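Gripper fault stops cloth work for most of November

I promised a proper update on the grippers once we knew what had gone wrong, so this is it, and sorry it's taken a while. A few of you have been asking why the folding sessions vanished off the rota and why there's tape over the charging shelf. Both have the same cause.

The short version: the hand-held grippers were closing harder than they were told to, and in one case one wouldn't let go. No one was badly hurt. Omid Ansari had a sore thumb and a bruised nail, and he'd like it known that he finished his tea before he reported it. We've pulled the whole batch, found the fault, and most of them are back out with a new part and a couple of new rules.

Now the long version, for anyone who likes that sort of thing (I do).

It started on an afternoon session, just after half past two. Omid was working through the laundry list, which is the usual mix of towels, T-shirts and pillowcases, pick up, shake, fold, put down. He'd squeezed the trigger on a tea towel and the fingers closed as normal. When he released it they stayed shut. He did what all of us would do and tried to pull the cloth out with his other hand, and that's when the fingers closed again, further this time, with the end of his thumb between them. He hit the power switch and they went slack.

We'd had warnings, looking back. Janaína Cavalcanti had written in the log the week before that hers felt "grabby" on thin fabric, and there was a pillowcase with two neat dents pressed into the hem. I read that note. I put it down to a stiff spring and moved on to the next thing, and I'm annoyed with myself about it. If you write something in the log and hear nothing back, please come and nag me.

Elżbieta Mazurek took the first gripper apart that same evening. The motor was fine and so was the trigger. What had gone was the little position sensor in the base of the hand, the one that tells the controller how far open the fingers are. It sits behind a thin plastic seal, and on the bad unit the seal had split and lint had worked its way in. Lots of lint! She got a proper pinch of grey fluff out with tweezers. With the sensor clogged, the controller thought the fingers were further apart than they were, so it kept on pushing to close a gap that wasn't there.

The towels are to blame, more or less. These units were first used on boxes and tins, and they'd never had a problem. Then we moved over to soft things all day long, and cloth sheds in a way that a tin of beans doesn't.

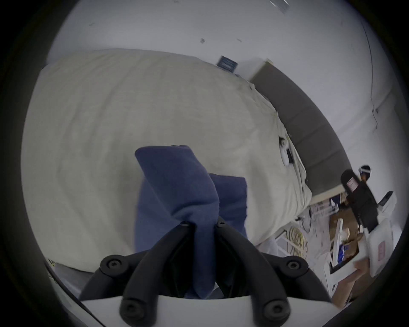 Navy cloth held between the gripper fingers over the bed, the sort of work that was on hold.

Once she knew what she was looking for, Elżbieta opened up the rest. We've got 30 units on the books and every one of them had some fluff behind the seal, though only two had a seal that had gone all the way through. The other was Janaína's, so she was quite right about it being grabby.

The bit that bothered me more than the lint was the release. You'd hope that whatever else goes wrong, letting go of the trigger means the thing lets go. On the version of the software we were running, it didn't work like that. Releasing the trigger sent a request to open, and the controller checked that request against the sensor before doing anything. A bad sensor meant a bad answer, and the fingers just sat there (or, in Omid's case, had another go). Witold Szczepańska has rewritten that part. Now, when you let go of the trigger, the motor loses power straight away, and the check happens afterwards. There's also a limit on how hard the motor can push, set at 40 newtons, and if it hits that it stops and beeps at you until you reset it.

It's a horrible beep. Witold says it's meant to be.

We sent the split seals back to Rillel, who mould them for us, and I'll give them their due, they rang the next day. Their view is that the material was always a bit on the soft side for this job, and that it gets worse if it's wiped down with the orange cleaning spray. We had been wiping it down with the orange cleaning spray. After every shift! That's stopped. The new seals are a firmer rubber with a lip round the edge, and they came in a box marked batch 307, which matters only because you may be asked to check yours. If the sticker inside your battery cover says 307, you've got the new one. If it says anything else, or there's no sticker, put the gripper on the taped shelf and take another.

While the cloth sessions were off we kept the tins and boxes going on the two older Oma rigs, which have a different hand and don't have this sensor at all. Thanks to Ksawery Duda for keeping those alive. They're slow and they weigh a ton and he had people queueing for them by mid-morning, which I don't think has ever happened before. He's asked me to say that the Oma rigs are going back in the cupboard now and he'd rather not be asked about them until the new year.

A few changes you'll notice when you're next in.

Before you start, open and close the gripper on nothing a couple of times and watch the fingers. They should stop just as they meet. If they keep straining, it's not right, and it goes on the shelf.

If cloth gets stuck, don't pull it. Switch off first, then ease the fingers apart. I know it feels like a faff when you're halfway down a list and it's only a sock. Omid's thumb is available for viewing.

Dry brush for the hands at the end of every session, no spray. The brushes are hanging next to the sink. Please don't take them home, we've lost some already and I can't think what anyone would want with them.

And anything odd goes in the log and also to me or Elżbieta in person, even if it's just a feeling. "Grabby" was a perfectly good report.

There's been some talk about whether we should swap to a different gripper altogether. Szulc have offered to lend us a pair with sealed hands, and I've had a go with one at their place. Nice bit of kit, though the fingers are narrow and I kept dropping the corner of a bath towel. Elto do one as well, but it wants its own charger and its own everything, and we've only so many sockets. So for now we're sticking with what we've got, with the new seals and Witold's changes, and Elżbieta is going to open up a few each month to see how much fluff is getting through. If it's still getting in we'll think again.

I should mention the recordings too, as I've been asked. Anything done with the two bad units in the week before Omid's thumb has been set aside. The finger positions saved with those sessions can't be trusted, so Janaína is going through them and marking which can be kept. Her own will mostly have to be done again, and she has been very gracious about it. If yours are on the list she'll get in touch, and you'll be paid for the repeat session the same as for the first.

Folding sessions are back on the rota now, mornings only to begin with while we get the last few units reassembled. We're still waiting on some screws for those, and the supplier's first go at the order was the wrong length. Afternoons should follow once they turn up. Slots are on the sheet by the door as usual, and if you had one cancelled you get first pick, so have a look before they go.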